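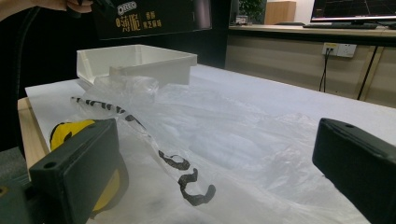

Rules for table set-up and hand-held gripper recording: how strict do we need to be?

Posted in: Robots and automation > Data and demonstrations
15 April 2024

Mussa_bench

I've been given the job of writing the house rules for our recording sessions and I'd like to know what other groups do before I put anything on the wall.

We record tabletop tasks with hand-held grippers, the sort with a camera on the tool. People pick things up, put them in trays, move them between trays and so on. We have 1,387 recordings so far. Up to now the only written rule was "keep your other hand out of it", and even that was in an email from February that half the people here never got.

The work is done in an ordinary office, on a white-topped table, with desks and plants near by and other people getting on with their own jobs. We use everyday things: snack boxes, tape measures, cords, plastic bags, trays. Clear plastic is where the arguments start. One side says any packaging that isn't part of the task must come off the table before recording. The other side says a robot in a real room will meet packaging all the time and we should leave it where it falls.

My questions are:

Should loose packaging be allowed on the table, and if so, does it need to be written down?

What should the rule be about a bystander's hand or arm coming into view? At the moment some people throw the recording away and some keep it.

Is there a proper standard for any of this? I have looked at the safety standards for industrial robots and for collaborative working, but they are about machines that move under their own power, and nothing in them seems to fit a tool that a person is holding.

How long should one person record before having a break? I have had complaints about sore wrists.

I'm not asking about the training side. That is done by somebody else and they will take whatever we give them, which is part of my worry.

Finico

I ran sessions like these for two years, so I'll go through it in the order you asked, with one extra point at the end that you didn't ask about.

Packaging. Don't ban it, but make it a choice. Our rule was that everything on the table is there because the session sheet says so. If the sheet says "cluttered", the packaging stays. If it says "clear", it goes in the bin or on the floor well away from the feet. What you want to avoid is a set of recordings where clutter builds up through the afternoon because people unpack things and leave the wrappers. Then your morning recordings are tidy and your afternoon ones aren't, and the light has changed as well, and you can't separate the two afterwards.

Clear film needs its own line in the rules. It throws back the light, it changes shape every time it is touched and it is hard to see the edges of. It also gets caught in the jaws. We lost a lot of time to this. The operator closes on a box, picks up a fold of bag with it, and half the table comes along. If that happens, our rule was to finish the movement if it could be finished, then mark the recording as "snagged". Do not shake the tool to free it while recording. That gives you a piece of movement you would never want a robot to copy.

The same goes for long thin things like cords and straps. A cord lying partly under a bag is fair enough as a task, if somebody has decided it is a task. Put it on the sheet. Otherwise coil it and take it away. Mains leads and monitor cables are a separate matter and should never cross the working area, and I would put that under safety and not under data quality, so that people don't treat it as optional.

Hands in view. We had three classes and they worked well enough:

Background person. Somebody in the room, not touching the table or the objects. Keep the recording, no mark needed, provided they have agreed to be in it.

Helper. A second person is handing things over, holding something up or resetting the table. Keep it only if the session sheet has a helper on it. Mark it.

Interference. Somebody reaches in and changes the position of something during the task. Stop, mark it and do it again.

Whatever you settle on, don't let the operator delete anything. Operators mark, and one other person decides. When we let people delete their own recordings we ended up with only the smooth ones, and there was no record of how often the job went wrong.

Standards. You are right that the robot safety standards are not written for this. A hand-held tool with no drive is closer to a hand tool, so your general workplace duties apply: risk assessment, display screen and manual handling rules where they fit, electrical checks on anything plugged in. If your tool has a motor in the jaws, look at it again, as there is then something that can pinch. Once the trained robot is moving near people the robot standards do apply and you will need somebody who knows them. I would say so at the top of your rules so that no one thinks a sheet about table layout covers it.

Breaks. We stopped at 80 recordings per person per day and had a short rest every 20 minutes. There's no science behind the 80, it was the point where people started to get careless. Sore wrists nearly always came from the table being the wrong height, or from holding the tool level for too long between goes. Give them somewhere to rest it.

The extra point is screens. If you are recording in an office then sooner or later there is a monitor in view with something on it. Ours picked up a page of staff phone numbers. Lock the screens or turn them away, and make it the first line of the checklist. It is much easier than going back through hundreds of recordings to blur them.

Gronder_labs_tech

I wouldn't bother with most of that for a small group. Too many rules and people stop reading them.

We have one side of A4:

Screens locked or turned.
Camera lens wiped.
Jaws open and close fully.
Screws on the fingers tight.
Table matches the sheet.
Leads clear of table and feet.
Other people in the room know you are recording.

That's all of it. We've done 911 recordings with it and thrown out very few. Clutter is good, leave the bags on, robots have to cope with bags.

I agree about not shaking the tool though. And check the finger screws every day, they do work loose and the jaws then close slightly crooked. You don't notice until you compare with the week before.

Trerkholm

Mostly with Finico, but I'd disagree on two things, and I would add something about names.

First, the 80 a day. A fixed number makes people rush to reach it. We use time instead: 40 minutes recording, then at least 20 on something else, and no more than four of those blocks in a day. If a task is slow, you get fewer recordings, and that is fine. We also rotate, so that no one person accounts for more than a third of any task. People have habits. One of ours always came at a tray from the left-hand side, and there were 300 recordings like that before it was noticed.

Second, I would not finish the movement after a snag. If the operator is dragging film along with the box, then whatever happens next is a different task from the one on the sheet. We say stop, open the jaws, count two, end the recording. Keep the file and mark it. Both ways can be defended, but pick one and write it down. Having half your operators carry on and half stop is worse than either.

On leaving bags everywhere because robots must cope with them: yes, in the end. But you should be able to say which recordings have them. All it takes is one column in the log. Ours has "film or bag on table, yes or no", "cord or strap on table, yes or no", and "second person's hand in view, yes or no". It takes a few seconds. When the first trained version kept closing its jaws on nothing at the edge of the table, we could pull out the recordings with film in them and look at those on their own. Without the column that would have been days of watching.

On names. Agree what things are called before you start and keep to it. We had the same object logged as box, carton, packet and snack. If the printing on a packet is in a language the operator can't read, give it a plain name and a shelf number, and don't let people guess. Take one photo of each object for the list, with its agreed name under it, and keep that by the table.

Also decide what happens to objects that belong to the room and are not part of your set. A tape measure tends to be left on the table after somebody has used it to set the camera distance or the tray position. It then turns up in the next hour of recordings. If it is on the sheet, good. If not, it goes back in the drawer before the first recording, and the person who signs the sheet is the one who checks.

For the version you put on the wall, I'd start with Gronder's list and add the log columns and the snag rule. Keep the longer reasons in a separate document that new people read once. Put a version number and a date on both, and write the version number in the log for each session, so that when you change a rule you know which recordings were made before it.

Mussa_bench

Thanks, all useful. I'm going to use the short list on the wall with the extra columns in the log, and "stop and open" for snags. Bags stay on if the sheet says so.

I hadn't thought about the screens at all. I've had a quick look through some of ours and there is a monitor switched on behind the table, so that goes in as line one and I'll have to go back over the older recordings.

Does anyone have a session sheet they are willing to share? A blank one would do.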